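Bench notebook, Clakberg workshop, PC strip-down cell
Friday, March 30, 2018

Spent the morning turning the loose notes on the two-arm cell into working rules. Draft 2 below, comments in the margin please.
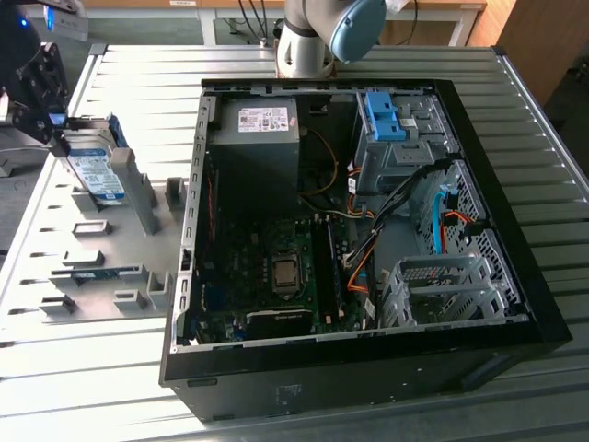

The old rules were written for one arm and a person handing parts over. With two arms over the same tower they leave gaps, mostly on who has right of way and what counts as a safe stop.

Before the start. Tower on its side, panel off, interior up. Mains lead out, power button held in to drain what is left, then a hand check that the case does not rock on the slats. The power supply stays shut. We don't open those in this cell, by arm or by hand, and that goes for the Gomen units as well.

Right of way. One arm inside the case outline at a time. The other waits outside it until the first reports clear. Illés (the scheduler) already has a lock for this but it was set as a warning only. Changed it to a hard stop today. Slower, I'll live with it.

Drives. Grip by the long sides, never across the board face. They go upright in the fixture tray, one to a slot, and the gripper doesn't open until the drive is seated. Force limit stays at 30 N until we have a reason to move it. Any drive that is dropped, even from up to 2 cm, goes in the red bin and gets written down. Drives carry someone's data until the wipe sheet is signed, so they don't leave the room on a trolley overnight.

Boards. Edges only. Tray slots are shared with drives at the moment and I don't like it. Want a separate row marked for boards.

Cables. Biggest source of stops. SATA leads are to be unplugged at the connector, not pulled by the run. If the arm fails on the same plug twice, it backs out and calls a person. No third go.

People. Hands in the cell only with both arms in protective stop and the key out. A paused program is not a stop. This was in the Edero handover sheet and got lost when we copied it across, so it now goes at the top of the printed card.

Log has 1,219 entries since the cell was set up. Went through the stops for March and 9 have no cause filled in. Made the cause field compulsory.

Still open: who signs the wipe sheet on late shift, and whether the strap point for the bench needs its own test record. Also the lid for the red bin is missing again.

Next: print the card, rerun the lock test with the hard stop on.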